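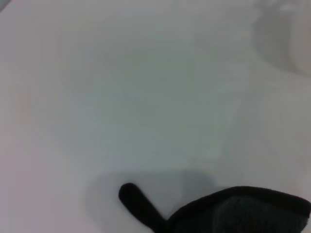 Speaker notes, "Stems, Levels and Paperwork: Delivering a Remix"
Plemunton, 26 September 2024
Running time: 40 minutes including questions

Slide 1. Title
Wait for the door to close. Say that the handout has the full delivery sheet, so people can stop copying slides.

Slide 2. Scope
This talk covers what happens between a label agreeing to a remix and the remixer opening the session. It does not cover fees. Most of the delays I deal with start in the handover, and most of those are file problems.

Slide 3. The Bekmont job
Single by Nitis, remix by Bekmont. The label sent 19 stems. Vocals were printed with the bus compressor on, drums were printed without it, and the tempo was given as a whole number when the session ran at a fractional one. By the second chorus the vocal was audibly ahead of the grid.
Play clip A (first verse), then clip B (second chorus). Do not talk over clip B.

Slide 4. Start points
All stems start at the same bar, including the ones that are silent until the bridge. Trimmed files save disk space and cost the remixer an afternoon. If the session has a count-in, leave it in and write down how long it is.

Slide 5. Wet or dry
Send both for the lead vocal. For everything else, send the version that was in the approved mix. Delay throws go on their own stem. Label it as a throw. "FX 2" is not a label.
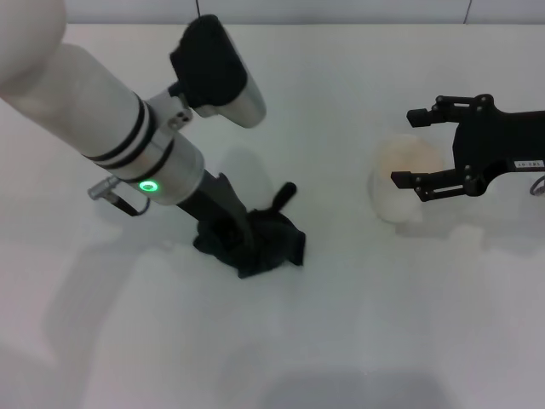 Slide 6. Sample rate and depth
Deliver at the session rate. Do not convert up. 24-bit is fine for nearly everything; 32-bit float if any stem goes over zero. Dither is off at this stage.
Someone usually asks about MP3 references. Yes, send one of the full mix, clearly named as the reference.

Slide 7. Tempo map
Export it as a MIDI file, even when the song has one tempo. State the number to 3 decimal places in the notes as well. For anything played without a click, say so in the first line of the email.

Slide 8. Levels
No limiter on the stems. With all faders at unity, the stems should sum to the mix before mastering. Test this by flipping polarity against the printed mix. With bus compression on the mix it will not null, so note the settings.
Skip the null test demo if running past the halfway mark. 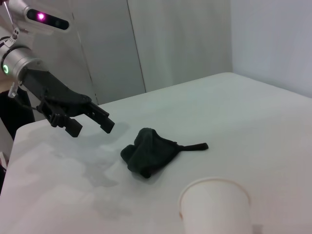
Slide 9. What comes back
Remixer delivers: main version, radio edit, instrumental. Tannous also asked for a version with no lead vocal but with backing vocals, for the live show, and asked in June after the session had been archived. Put it on the first request.

Slide 10. Credits and codes
A remix is a new recording and gets its own ISRC. Writer shares stay as they were unless there is a signed agreement that changes them. Check the spelling of the remixer's name against their last release. Title format is song title, then the remixer's name and the word Remix in parentheses.

Slide 11. Delivery sheet
Go to the handout. Walk through fields top to bottom. Spend the most time on "processing printed" and "bar 1 position".

Slide 12. Questions
If none, go back to slide 5 and ask who sends dry drums.
Laptop audio out to the desk, channel 3. Check before the previous speaker starts.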